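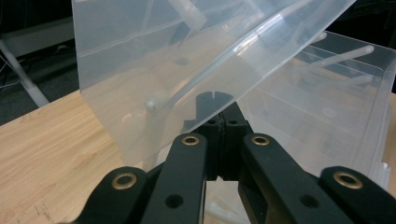

Is it worth joining a weekly blog hop in 2020, or is it the same dozen people being polite to each other? My blog, Itumham Days, has 92 posts and very few readers. Goodwin, a gratitude hop that runs every week, keeps coming up as the cure. I have my doubts. I'd sort my drafts into a frosted plastic box with a lid if I thought it would bring one real comment.

Ffion Ellis
2020-02-18

Depends what you call worth it. I did Goodwin for most of a year and my stats page said 3515 visits from it, which sounds grand until you notice how many were the hosts checking that I'd linked back.
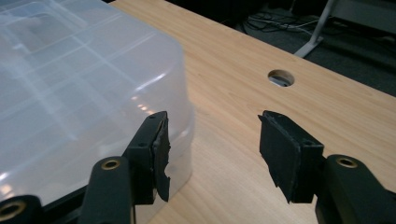 Do you have to comment on every blog in the list? The Goodwin rules ask for the two links above yours, and most people stop there.

You'll get "Lovely post!" a lot. I got it on a post about a funeral. Two or three people did read properly, and I still read them, so I can't call it a dead loss. I'd try it through the end of February and skip the badge in the sidebar.

Trefor Gittins

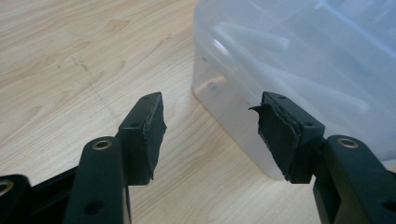 Should have added that the link list closes at 100 entries, and anything past the first 25 hardly gets clicked. If you post late in the week, don't bother. The hosts will tell you placement makes no difference. Mine did, from slot one.

Trefor Gittins

blog hops are dead, use Vonitz. i get way more views there

Dakari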